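The Lantern Under Trisemthorpe

The Lantern Under Trisemthorpe is a black-and-white horror film directed by Yeshi Woldegiorgis and produced by Lonel Pictures. It runs 58 minutes, was shot in 24 days, and packs more fog, thunder and slamming cellar doors into that time than many films twice as long. Fans of old-style creature features regard it as one of the great small pleasures of the genre.

Plot

Dr. Tsegaye, a village physician, is called to the flooded salt mine at Trisemthorpe after a work crew fails to come up at the end of its shift. He finds the men alive but unable to speak, each of them staring at a green glass lantern that burns without oil. The mine owner, sure that the lantern is worth a fortune, carries it to his house on the hill. By midnight every lamp in the village has gone out, and something tall and dripping has started up the road.

The middle stretch is a siege story set almost entirely in the owner's dining room, and it's wonderful stuff! The creature (credited only as the Trillska) is heard long before it is seen, and its first full appearance, reflected in a silver soup tureen, is the moment most viewers remember. Tsegaye finally works out that the lantern is the creature's eye and offers to take it back down the mine himself.

Production

Woldegiorgis wrote the first draft as a radio play, and it shows in the best way: the sound does much of the scaring. The creature's breathing was made by dragging a wet canvas sack across a church floor and slowing down the recording. Filming took place in February, in a disused dairy whose tiled passages stood in for the mine. The village seen from the hilltop is a tabletop model with 120 tiny windows, each lit separately so that they could go dark one after another.

The Trillska costume was built from rubber matting, fishing net and varnish. It was so heavy that the actor inside could manage only a slow, rolling walk, which gave the monster its famous sideways lurch.

Release and reception

The film first played as the lower half of a double bill and quickly outshone the feature above it. Early reviewers grumbled about the abrupt ending, in which Tsegaye's lamp goes out and the credits roll over the sound of water. Later writers have been far kinder, and that ending is now much loved. A restored print was shown on 12 October 2024 to a full house of 100, with the original four-minute overture put back in place.
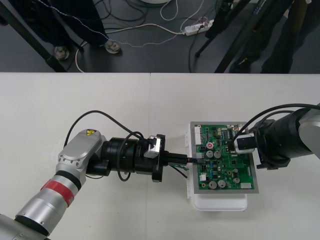 The overture had been missing from every home release. It introduces the three-note lantern theme on solo clarinet, the same tune the mine owner later hums on the stairs, and hearing it in the dark before the titles makes that scene a good deal creepier.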